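Round Table Desks: Your Questions

We love a round table at Wasora, and our Flostumance guide to working at one brings in more questions than anything else on the site. These are the ones that come up again and again.

Can I really work all day at a round table?

Yes! Pull in a chair with a bit of back support and you'll wonder why desks have corners. You do lose some space at the sides, so keep the things you use most in front of you and let the rest live towards the far rim.

Which shape of mouse pad is best?

A plain rectangle is fine, and easier to find than a round one. Set it a little way in from the curve so no corner pokes over. I like black on a warm wood top because it's so easy to spot (and hides biro marks beautifully).

Does a mouse work straight on the wood?

Most optical ones do, though a very glossy varnish can make the pointer jump about. Try it for 30 minutes before you buy a pad. If it skips, you've got your answer.

Where should the power strip go?

Along the far side, lying lengthways, with the sockets facing up. Check the lead won't catch anyone's feet on its way to the wall. Four plugs is plenty for two people sharing.

Are patterned mice a bit childish?

Not at all, bring them on! A cartoon character or a splash of pastel cheers up a plain table no end, and at a shared one you'll always know which mouse is yours.

A white mouse with a printed shell, a black pad and plenty of wood grain: 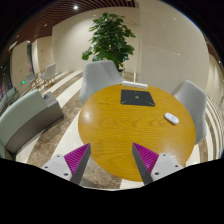
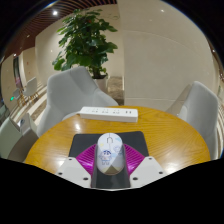
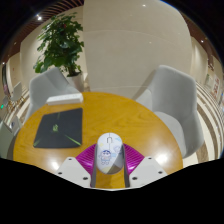

How do I clean the mouse without spoiling the print?

Switch it off or unplug it first. Use a soft cloth, barely damp, and go gently over the picture. A dry cotton bud is perfect for the gap beside the scroll wheel. Keep nail varnish remover well away from it.

And the table top?

Wipe along the grain, then dry it straight away. Lift the pad when you do, as crumbs love to gather underneath. We go over ours properly every December with the Kurian wax, and it comes up a treat.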